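Comparing Two Controllers on a Two-Arm Cloth Bench
Project report, Pearce Lab, fall term

We wanted to know which controller lets two small arms handle clothes better, Vorard or Trellgate. We ran 199 trials on each, with the same grippers and the same pile of clothes, and it was so much fun to watch them diverge!

Vorard grabbed the cloth on the first try in 87 trials. Trellgate did better on thick fabric but kept missing thin edges — our jaws close a little late with it, and we still want to find out why.

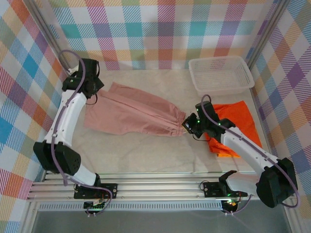 Cuffs were the best surprise. Both controllers held on to gathered fabric far more often than flat fabric, so next term we'll start every grasp there and try softer jaw pads.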